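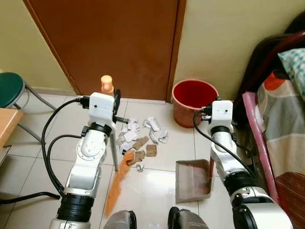
De : Lena Krawczyk
À : liste Pladel
Objet : Re: [pladel] Balayage des chambres, suite et pas fin

Bonjour à tous,

Je réponds en bas, comme le veut la charte que personne n'a relue depuis février.

> Kavitha Joseph a écrit :
>
> Je trouve encore des bouts de papier et de carton derrière les portes.
> Est-ce qu'on pourrait se mettre d'accord sur **une** méthode ? Chez
> Tobiloba on pousse tout vers le couloir, chez Dinesh on pousse tout
> sous le lit. Et qui a pris la pelle du palier ?

La pelle du palier est chez Kayode, chambre 36. Il dit l'avoir empruntée « pour deux minutes ». Je lui laisse le soin de préciser l'année.

Pour la méthode, je propose ceci :

- on déchire les cartons ailleurs que par terre, si la vie le permet ;
- on ramène tout en un seul tas, loin du lit ;
- on pose la pelle à plat contre le tas et on balaie vers elle ;
- on repasse pour le petit papier qui s'échappe, il y en a toujours un ;
- on vide dans la poubelle. La poubelle de la chambre, Dinesh, pas celle du voisin.

Le carton va normalement au tri, au rez-de-chaussée. Trois morceaux grands comme la main, je ferme les yeux. Un emballage Jarnier complet, non.

Côté matériel, il reste 6 balais pour l'étage, dont 2 qui perdent leurs poils et produisent donc à peu près ce qu'ils ramassent. Je peux en commander d'autres si quelqu'un me dit où est passé le bon de commande.

Tobiloba, le couloir n'est pas une destination.

Lena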